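Gotura Opens Its Evening Language Program to Hospital Staff

February 14, 2024

The Gotura Adult Learning Center has extended its evening language program to employees of the county's two hospitals. Awuor Rashidi, who has directed the program for nine years, met with the newsletter last week to discuss the change and what the center expects from its first full term.

Enrollment for the current term stands at 1,313, the highest in the center's history. Of that number, 733 are studying English and the remainder are divided among Spanish, Portuguese, Swahili and Vietnamese. Ms. Rashidi said the hospital agreement grew out of conversations with nurses who were already attending classes on their own time.

"They were coming to us after twelve-hour shifts," she said. "Several of them asked whether we could teach the words they needed at work before we taught them how to order a meal. It was a reasonable request, and our textbooks were not much help with it."

The center responded by writing its own material. Florian Gilbert, the senior instructor for Spanish, spent most of last summer preparing a course of short dialogues based on admissions, medication schedules and discharge instructions. He described the work as slower than he had planned.

"A discharge sheet is written in a very particular way, even in English," Mr. Gilbert said. "I had to learn what it meant before I could teach anyone to explain it in Spanish. I sent the first unit back and forth with a ward nurse so many times that I stopped numbering the drafts."
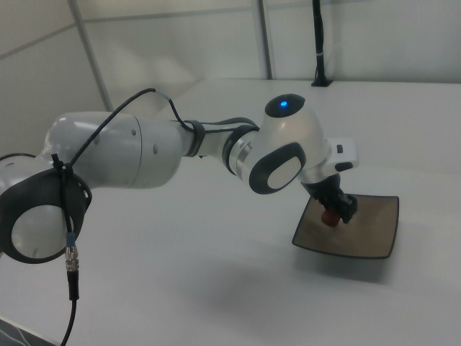 The dialogues are now used in all beginning sections of the hospital course. Students read them aloud in pairs, change roles, and then repeat the exchange without the page. Grammar is taken up in the second hour. Mr. Gilbert acknowledged that some students would prefer the reverse.

"Adults often want the rule first," he said. "They feel safer with it. I give them the rule, but I give it to them after they have already said the sentence."

Attendance remains the principal difficulty. Hospital schedules rotate, and a student who is free on Tuesday evenings in one month may not be free in the next. The center now offers each lesson twice a week, and students may attend either session without notice. Ms. Rashidi said the arrangement is costly but that she intends to keep it.

"We lost good students in the old system," she said. "They missed two classes, felt they were behind, and did not come back. I would like to have those people in the room."

Tuition for hospital employees is $300 per term, paid by the employer on completion. Students who withdraw early are not billed.
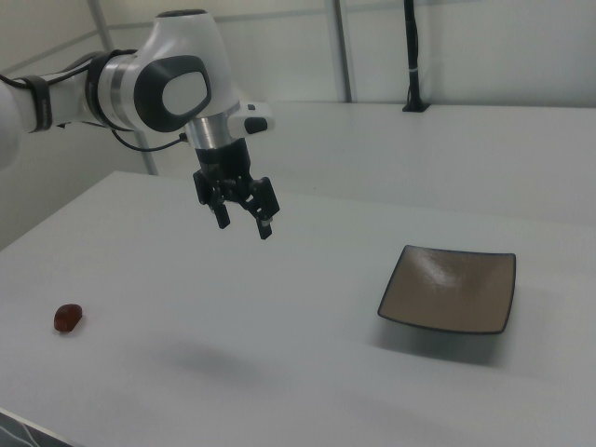

White robotic arm with a black gripper.

Asked about placement testing, Ms. Rashidi said the written examination has been replaced by a conversation with an instructor. The change was made after staff noticed that many applicants who spoke with ease were being placed in beginning sections on the strength of their spelling.

An advanced section in medical Spanish will open in June, with Mr. Gilbert as instructor. A Swahili section for hospital employees is under review and depends on the hiring of a second teacher. Ms. Rashidi, who taught the language herself before becoming director, has offered to cover the first term if no appointment is made.

"I have kept my old lesson plans," she said. "They will need some work."

Registration for the June term may be completed at the center's front office on weekday evenings.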